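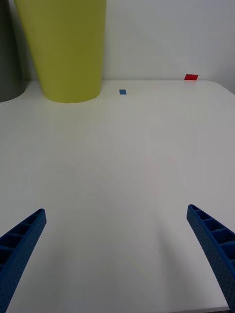

Restley Flat Notes
@restleyflat · Sunday · 12 posts in thread

White table is up. Took all of 15 mins once I found the right allen key. Kindholm one, second hand from a bloke in Clitstead

corner's rounded at the far end so hips are safe

yellow-green tub staying on top by the wall for now. Tall thing. Wrapping paper? Umbrellas? open to ideas

no lamp yet. Keskinen do one I like but the wait is 5 weeks – no ta

matt top so it doesnt glare much. Will it show every tea ring tho

coasters. need coasters

wall behind is a pale greyish white, was going to paint it, now not sure. quite like it plain

moved the post pile to the hall. it will be back by tea time

someone asked the size, havent measured, sorry

someone else asked the price – 12 quid!! plus a bus fare

chairs next wekeend

right, kettle

5 replies · 2426 views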